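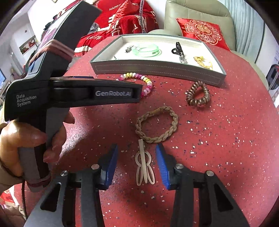
Figure 3.1 A rabbit-shaped hair clip and other hair accessories on a speckled red tabletop.

Chapter 3
Small Things for Sale: Pricing What You Make or Resell

When Kanyarat Khamphan opened her first stall at the Flirngate night market, she had one folding table, a cash tin that had belonged to her aunt, and a price list she had written on the bus on the way there. She will tell you quite cheerfully that the price list was a disaster. Everything on it was priced to end in a nice round number, and she had never sat down to work out what any of it had cost her (the thread, the stall fee, the bus fare, and those long evenings at the kitchen table!). By the end of September she had sold 224 pieces and taken in $3,125, and she was so pleased that she bought dinner for her whole family. Then her cousin Montri Nakpan helped her add up the receipts, and the profit for the month came to $14.

We will be coming back to Kanyarat's stall all through this chapter, so it is worth getting comfortable with it now. You may remember from Chapter 2 that a cost can be fixed or variable. The stall fee is fixed: she pays it whether she sells one bracelet or a hundred. Cord, beads and clasps are variable costs, and they go up with every piece she makes. 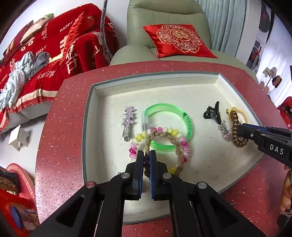

Her own time is harder to place, and students often argue over it, which we think is a fine thing to do in class. If she could have spent those evenings doing paid work at her neighbor's shop, then the wages she gave up are a real cost to her, even though no bill ever came in the mail. Economists call this an opportunity cost, and we will spend most of Section 3.2 on it.

Before you read any further, take a few minutes with a pencil and think of something you have sold, even if it was only lemonade or an old bicycle. Write down the price you asked and how you settled on it. Keep the page somewhere safe, as you will need it again for the review at the end of the chapter.

Key terms: markup, unit cost, break-even point, opportunity cost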